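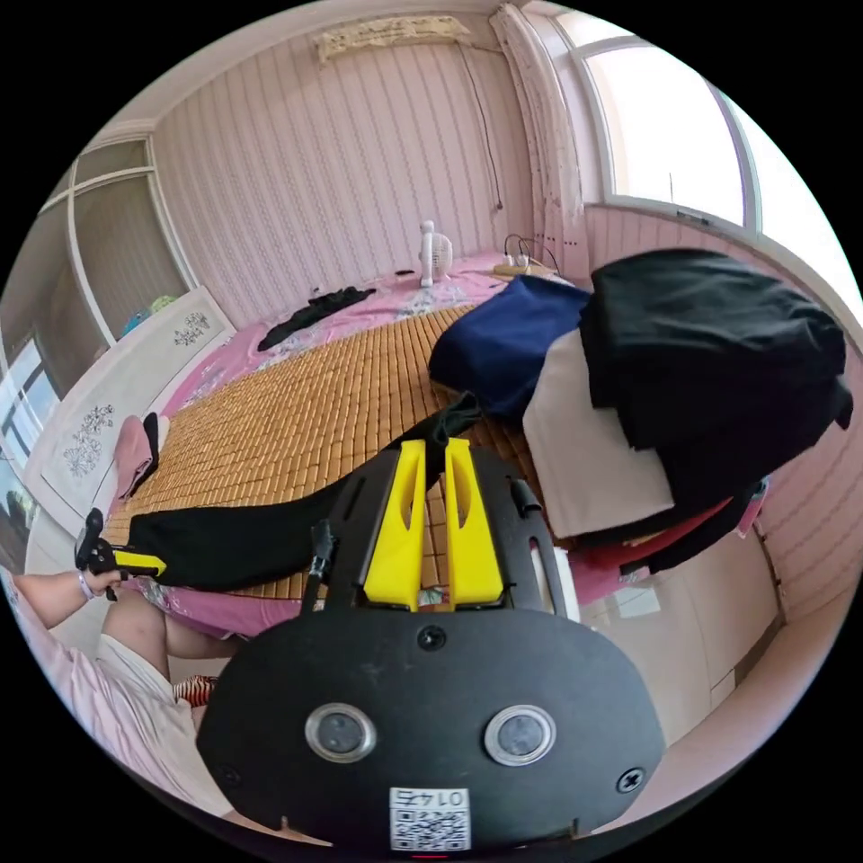 Verden bamboo tile sleeping mat, double
Reviewed Tue 7 June

I bought this from Bodmont for the warm months. It is the tan one, made of small bamboo tiles, and it goes straight over the fitted sheet. Mine has a floral sheet under it and doesn't slide on the cotton unless you drag yourself across it.

The first night felt odd. The surface is hard and flat, and you notice it at the hips if you sleep on your side. By the third night I had stopped thinking about it. It stays cooler than a sheet, and with a small fan at the end of the bed I no longer wake at two in the morning.

It is also good for folding clothes on, as trousers lie flat and the piles don't sink in.

Complaints: it smelt strongly for 8 days, and long hair catches between the tiles. It is heavy to lift when you change the bed. The instructions say to wipe with a damp cloth and dry in the shade for 30 minutes, but mine needed longer.

I will roll it up in September. Four stars.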